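Two Grippers, One Thumb and a Very Stubborn Tea Tin

By Marisa Ferraro

My first mistake was wearing rings. Dalia El Ouafi took one look at my hands, pointed me to a saucer by the door, and went back to tightening something with a tiny hex key. I'd come to the Langat workshop in April to try out two hand-held grippers, and I had pictured a sort of showroom visit, with coffee. There was coffee, but you had to move a coil of cable to get at it.

If you haven't run into these things, a hand-held gripper is the business end of a robot arm without the arm. You hold it, you squeeze a trigger, two fingers close, and a camera on the tool records what you're doing so that a robot can later learn from it. Dalia's team had been using one called the Lomis for most of a year. The Brandex was the new kid, still in its foam, and the question for the week was whether to switch.

I got the Lomis first. It feels like a hot glue gun that somebody has been feeding protein shakes. The weight is all up front, and by my fifth or sixth try I was propping my elbow on my hip like a tired waitress. But the squeeze is lovely! You pull the trigger and the fingers follow exactly as far as you've pulled, so you can sort of pet an object before you commit to it. I picked up a grape. I picked up the same grape again, just to show off, and popped it.

The Brandex is lighter by 400 grams, and you notice in the first minute. It also has a spring in the trigger that wants to snap shut past the halfway point, which is fine for a block or a sponge and terrible for anything you love. Anas Zerouali, who does most of the recording here and has forearms to prove it, told me you stop noticing the snap after a couple of days. I had one afternoon. I noticed it.

Then there are the cameras, and this is where everybody in the room suddenly had opinions. Both tools use a fisheye lens, so the view is round and bulgy and takes in far more than you expect. Thierry Joly likes it that way. He wants the window, the stands, the shelf, all the junk around the edges, since a robot needs something to find its bearings by. Dalia would happily give up some of that for a clearer look at what the fingers are touching. They've obviously had this argument before (they kept finishing each other's sentences, and not kindly).

What I hadn't understood until I watched my own recordings is how much a person gets in the way. I had been so pleased with my grip! And then up it came on the monitor. 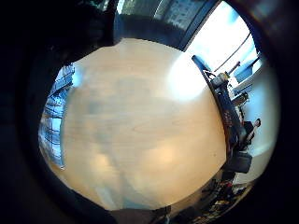 The fisheye view from the gripper: bulging wood, window glare, and a dark blur at upper left that looks like the holder's own hand.

"Everyone does it," Anas said, which was nice of him. He showed me how to tuck my thumb down along the side of the handle and keep my other hand behind the line of the lens. It feels like being taught to hold a violin. You get it right for ten seconds, you think about the tea tin you're supposed to be picking up, and the thumb comes creeping back.

Glare is the other headache. A big bright window can wash out wood grain completely, and grain is one of the things the software uses to work out how the tool has moved. Zineb Bensaid, who wrote most of that software, would like blinds. Thierry says people's kitchens have sun in them and the robot may as well get used to it. I'm with Thierry on principle and with Zineb if I'm the one who has to redo the afternoon.

The tea tin, by the way, was the real test. It's a round one with a tight lid, and the job is to hold it steady with one hand, pull the lid with the gripper, and set the lid down without dropping it. I had 21 goes with each tool. With the Lomis I got the lid off 15 times and with the Brandex nine, and two of those nine ended with the lid rolling under the radiator. Anas, for comparison, missed once all day. He blamed the lid.

Dalia needs 1000 good recordings of each task before she'll train anything on it, so small annoyances matter a lot more to her than they do to a visitor. A heavy tool means shorter sessions. A snappy trigger means more do-overs. She reckons people last up to 40 minutes with the Lomis before they get sloppy, and she hadn't settled on a number for the Brandex yet.

There was a third option on the bench, a set of soft rubber fingertips from Cumard that fit either tool. I almost didn't bother with them, and they ended up being my favorite thing of the visit. They bend a bit around whatever you grab, so my lousy aim counted for less. On the Brandex they took the edge off that snap, and I finally lifted a grape and put it down whole. Zineb clapped. I think she meant it.

So which one would I buy? The Lomis, if I had the shoulders for it. Dalia is leaning toward the Brandex with Cumard tips and a weaker spring, which Thierry was already digging through a drawer for when I left. I got as far as the parking lot before I remembered my rings.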